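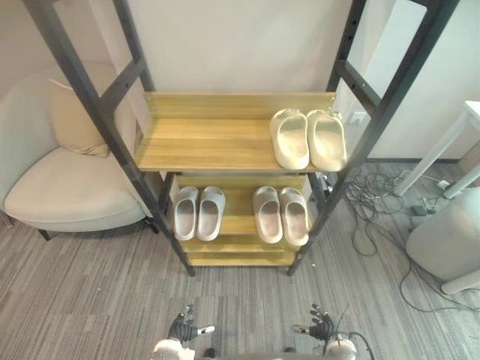
Speaker notes – "What we learned from letting people in"

Start without the title slide. They can read it on the door.

I'm Dorottya Virág, I run visits at Skestine. In August we had our first open day. We sent 134 invitations and hoped for a polite turnout. We got a line down the stairs and a man who wanted to know if we validated parking. (Pause. If no one laughs, move on, it was our parking policy.)

The plan, as written by Ankit Bhardwaj: 3 demonstrations, 26 minutes each, questions at the end. The questions came at the beginning. The first was "Can it do my kid's room?" Say that Ankit answered this with a chart.

Point one: slow is fine if you admit it. Our welcome speech promised "everyday tidying at home." People at home tidy in four seconds while on the phone. Once Tímea Tóth told the second group it would be slow, they pulled up chairs and rooted for the thing like it was a golf tournament.

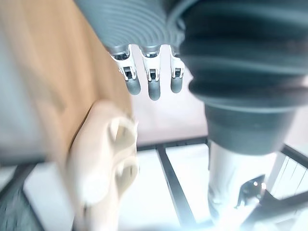 Point two: visitors look at the hand. We'd prepared eleven slides on planning software and got through two. What they wanted was to get their noses close to the fingers. Fair enough. You have chrome-like knuckles, white brackets and then those dark gray rounded tips, and every group asked about the tips first. Erzsébet Bodnár now opens with them and saves the software for whoever is still standing there – usually someone from Plovgate.

Point three: have a person whose only job is saying "please stay behind the tape." Said Gaber did it all day and lost his voice. Thank him here, he's in row two.

If there's time, tell the Raptis coffee story. If there's no time, tell it anyway and skip the budget.

Questions. Repeat each one into the mic.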